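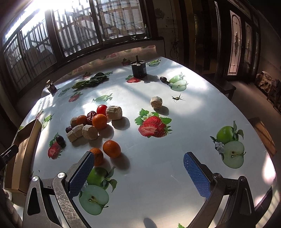 # About Clutholm

Clutholm is an independent storage-testing laboratory for fresh and dried foods. We measure how fruit, vegetables, nuts, and cereal products change between packing and sale, and we report the results to growers, packers, importers, and retailers. We do not sell packaging, coatings, or refrigeration equipment, and we do not take commissions from companies that do.

The laboratory occupies 800 square meters on the ground floor of the Bednarek building, a former cold store. The original insulated walls and loading dock are still in use. A smaller receiving station at Ukon accepts samples from the southern growing area and forwards them to the main site by refrigerated van.

## What we test

Most of our work is shelf-life determination. A client sends a sample lot, we hold it under agreed conditions, and we take measurements on a fixed schedule until the lot fails one of its acceptance limits. Typical measurements are weight loss, firmness, soluble solids, titratable acidity, surface color, and visible decay. For dried goods and puffed cereal products the main measurements are moisture content and water activity.

We also run mixed-storage studies. Many households and small shops keep unlike foods together: tomatoes beside citrus, dates beside chestnuts, rice products in whatever box is free. Storage tables are nearly always written for one commodity at a time and give little guidance on these combinations. Ethylene from ripening fruit affects some neighbors and leaves others unchanged. Moisture moves from high water activity to low, so a crisp product in a closed space with fresh fruit will soften even when the two never touch. Our mixed-storage protocol records each item separately and then reports the pair or group as a unit.

Services currently offered:

- Shelf-life determination, ambient and refrigerated
- Mixed-storage studies, two to six commodities
- Transit simulation (temperature profile only; no vibration)
- Moisture and water activity on single samples
- Review of existing storage instructions and date labels

We do not perform microbiological testing or pesticide residue analysis. Clients who need either should arrange it with an accredited laboratory before the storage trial begins, as the sample lot has to be divided at intake.

## Facilities and equipment

The main site has four walk-in chambers. Chambers A and B are refrigerated and run from 0 to 12 °C. Chamber C is an ambient chamber with humidity control. Chamber D has an ethylene scrubber and is reserved for work that requires a clean baseline. Each chamber carries two independent temperature loggers mounted at different heights. If the two disagree by more than 0.5 °C for longer than fifteen minutes, the trial is flagged and the disagreement is listed in the report.

Barometric pressure is logged with every moisture reading. A value near 1015 hPa is common at the main site, and readings are not corrected unless the client asks for a correction.

Sample preparation is done in a separate room kept at 20 °C. Items are weighed individually and labeled by position in the tray. Refrigerated samples are left to reach room temperature before firmness is measured. The waiting time depends on the diameter of the item and is stated in the method sheet.

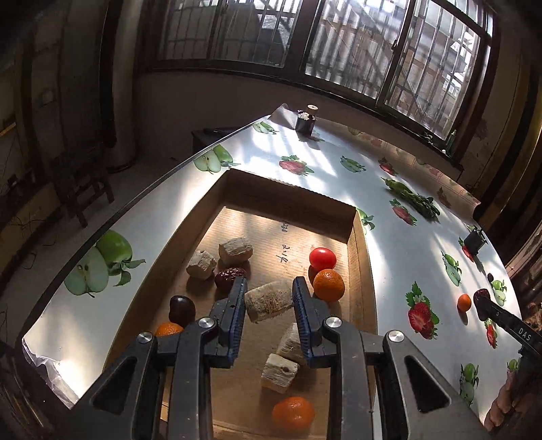

Tray material matters more than clients usually expect. Corrugated board absorbs water from the air and gives it back when conditions change, which shifts the weight-loss curve during the first days of a trial. We condition all board trays for 24 hours in the chamber before loading. Trials in plastic crates skip this step. When a client supplies its own retail packaging, we use it as supplied and record the board grade if it is known.

## Records

All results are kept in Drana, a database written in-house and maintained by the laboratory. Drana holds 1,624 completed trials. Each record contains the intake sheet, the raw readings, the logger files, and the final report. Readings cannot be overwritten once entered. A correction is stored as a new line with the initials of the person who made it, and both lines appear in the appendix.

Clients have read access to their own trials at any time, including trials in progress. Records are held for ten years from the date of the report. We do not pool client data for publication without written consent from every client involved.

## People

Clutholm was founded by Urszula Tokarz and Peter Beneš, who had previously worked together on postharvest losses in stone fruit. Urszula Tokarz is the laboratory director and signs all reports. Her technical work is on water movement in mixed loads. Peter Beneš is responsible for the chambers, calibration, and the Ukon station. He also wrote the first version of Drana and still handles most requests for data exports.

The remaining staff are laboratory technicians, a statistician, and an office manager. Technicians work on both fresh and dried commodities and change areas each June, before the stone fruit season fills the chambers. Trial design is reviewed by a second person who is not assigned to the trial.

## Working with us

Send a short description of the product, the pack format, and the storage conditions you want to evaluate. We reply with a proposed measurement schedule, the number of items required, and a price. A standard refrigerated trial on citrus needs about four weeks of chamber time. Dried goods take longer, and the duration is agreed in advance.

Samples are accepted at the Bednarek dock on weekday mornings. Each lot must carry a harvest or production date and a lot number. Lots that arrive without this information are held in Chamber A at 5 °C for up to two days while we contact the sender. After that, they are discarded.

The current method sheets and price list are available from the office on request. Method sheets are revised as needed, and the revision number is printed on the first page of every report.

Page last revised 2023-06-20.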